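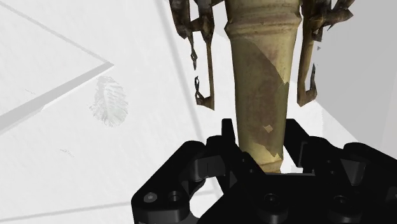 *Figure 3. Tapered vessel with raised collar, with the gripper around the narrow end (computer rendering).*

## 4. Setting up a league season

This section covers creating a season in Jostis League Desk, adding teams, and publishing the fixture list. Complete Section 3 (Club accounts) first. You need an account with the Organizer role.

### 4.1 Create the season

1. Sign in and open **Seasons > New**.
2. Enter a season name. The name appears on the public table and on every match card.
3. Select the sport. Futsal, five-a-side, and full-size football use different match lengths and roster limits.
4. Set the first and last match dates. For a college season starting in September, set the last date before the exam period.
5. Select **Save as draft**.

**Note:** The sport cannot be changed after the first team has been added. Delete the draft and start again.

### 4.2 Add teams and players

1. Open the draft and select **Teams > Add**.
2. Enter the team name exactly as it should be printed. "Darnthorpe" and "Darnthorpe A" are treated as separate teams.
3. Assign a team contact. Each team must have one contact with a working email address.
4. Upload the player list as a CSV file, one player per line, last name first. The file may contain up to 1000 lines.
5. Check the import report. Rejected lines are shown in red with an error code.

| Code | Meaning | Action |
|---|---|---|
| 246 | Player already registered with another team | Release the player from the first team, then import again |
| 568 | Date of birth missing or outside the age group | Correct the line in the CSV file |

**Caution:** Importing a second file replaces the first. Players missing from the new file are removed, along with their shirt numbers.

### 4.3 Generate fixtures

1. Select **Fixtures > Generate**.
2. Choose single or double round.
3. Enter the venues and the hours each one is free. Skasholm Hall and the Mwakalinga courts are preloaded.
4. Set the minimum rest between matches. The default is 3 days.
5. Select **Run**. Clashes are listed under the calendar.
6. Move a clashing match by dragging it to a free slot, or lock it and run again. Locked matches stay in place.

### 4.4 Publish

1. Select **Preview** and check home and away order for each team.
2. Select **Publish**. Team contacts receive the list by email.

**Note:** After publishing, every date change sends a new email to both teams. Enter several changes together and save once.

Section revised 12/04/2022 by Gitau Koech. Result entry and table corrections are covered in Section 5.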